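# Speaker notes: "The Folding Table"

(Don't start until the coffee line clears. Water on the left side of the podium.)

Opening. I run the uniform room at Navickas, which rents team kit to schools and clubs. Red jerseys, red shorts, red jackets, and in October a great deal of mud. Last year we got a two-armed robot cell for the folding table. The project was called Grimach, and I never learned what it stands for.

Ask for a show of hands: who folds clothes at work? Who folds clothes at home and resents it?

Point one: a sleeve is a hard problem. A box has corners and stays where it is put. A sleeve has opinions. Our vendor, Stivari, spent the first 3 weeks on sleeves alone, and I billed no one for my sympathy.
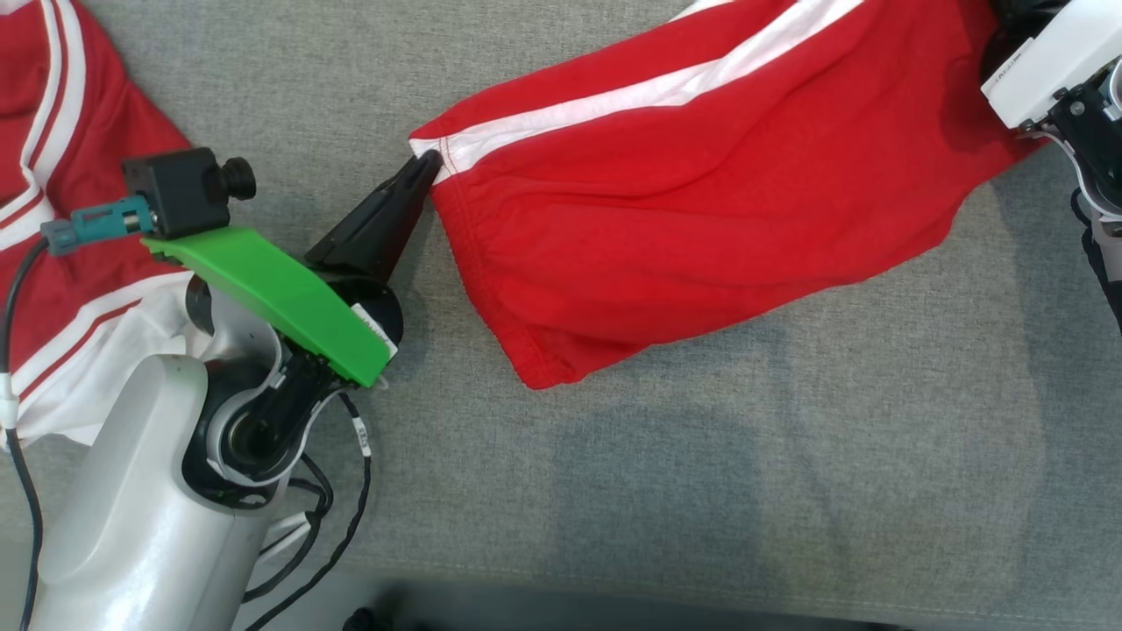
Nesma Ezzat told me at the first review that she'd folded for 15 years without once being asked how, and that now she had a meeting about it every morning at 8. She wanted to know whether the meetings came with a raise. (Pause. They did, eventually. Say so.)

That's the real change, so slow down here. The folders used to be paid for their hands. Now they get asked what their hands know: where to pinch, when to give up on a garment and shake it out, which trim will flip over the minute you turn away. Much of that had never been written down. Some of it still can't be.
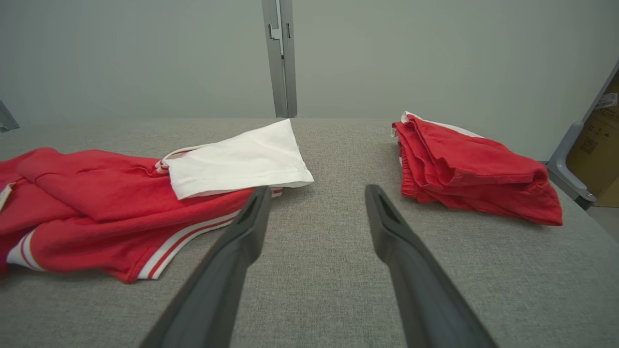

Point two: the pile moved. Management pictured the backlog vanishing. It relocated to inspection, where it's now a more educated backlog. Somebody has to decide what counts as folded well enough, and before the robot we had never agreed on that. We had two shifts and two religions. If you take one thing home, settle your fold before you buy your arms.

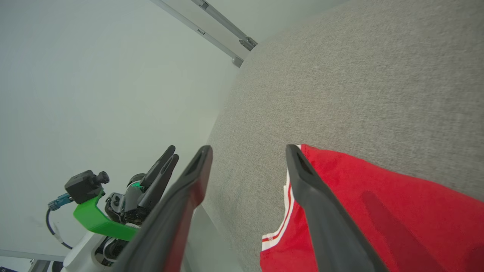 Point three: pace. People slowed down to match the machine, then got bored, then got picky. Returns for missing pieces went down, and I'd love to credit the software. I think it was the boredom. We logged 627 garments in the trial month, a number the Flaltberg office put on a slide with a rocket on it. (Don't do the rocket joke twice.) 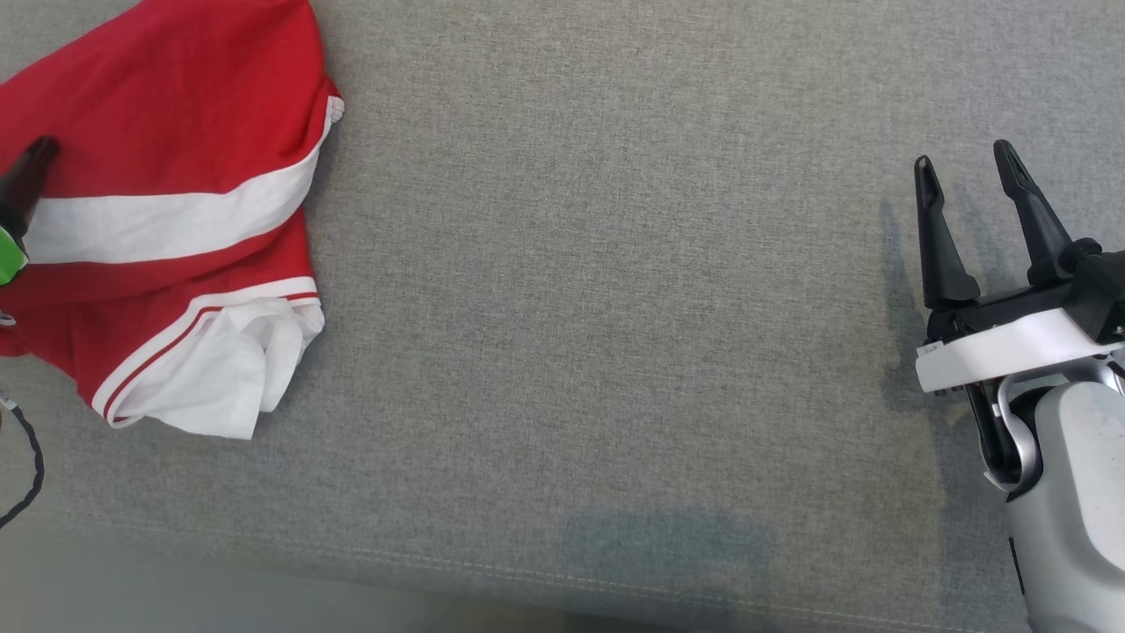 What I'd do differently: let the folders pick the first garment. We started with jackets because they looked good in the proposal. Anybody on the floor would have said towels.

Also, put the job changes in writing before delivery day. We did it after, and rumor had a head start.

If time is short, skip the part about the break room vote.

Questions. Someone will ask whether it's faster than a person. Answer: no, next question. Someone will ask about layoffs. Take that one properly and sit down for it.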